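The Green Lid 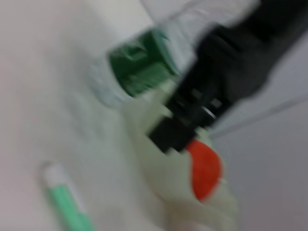 Something green, like a lid, a little crooked.

My aunt Hortensia Villalba left me 184 jars of pickles and one house key, in that order. I mean it, the pickles came first in the will! The lawyer read it all out in that flat voice they have, and I sat there in my good shoes thinking, well, where am I going to put them?

So in August I drove up to Stotby with the back seats folded down. The house was smaller than I remembered and it smelled like dill and old carpet. Lilibeth Marquez from next door was already on the porch with her arms crossed.

"You're the niece," she said.

"I'm the niece."

"She owed me a jar."

I told her to take ten. She gave me a look like I'd offered her the car. One jar, she said, the one with the green lid, and she'd know it when she saw it (all the others had gold lids, the screw kind you get in Plastdale for next to nothing). We went down to the cellar together, her in front, me holding the flashlight and trying not to think about spiders.

We went shelf by shelf. Cucumbers, beets, onions, something gray I didn't ask about. My aunt had written on every label, and not the way you'd expect either. One said "too much salt, was angry." Another said "Sepúlveda's wedding, did not go." I stopped looking for the lid and just started reading – I couldn't help it. There was one from the summer I stayed with her, when I was nine and cried every night for a week. "The girl ate four of these standing up," it said. "Good sign."

I had to sit down on the step for a bit after that. Lilibeth let me, and kept going along the wall by herself, humming.

She found hers behind the furnace around six in the evening. The green lid was on tight and she wouldn't let me try it. She wiped the label with her sleeve and read it, and then she put it inside her coat before I could get the light on it.

"What does it say?"

"It says we're even," she said, and went up the stairs.

I never did get it out of her. I still drive up to Stotby most months, and she makes me coffee, and the jar sits on the windowsill over her sink with the label turned to the glass.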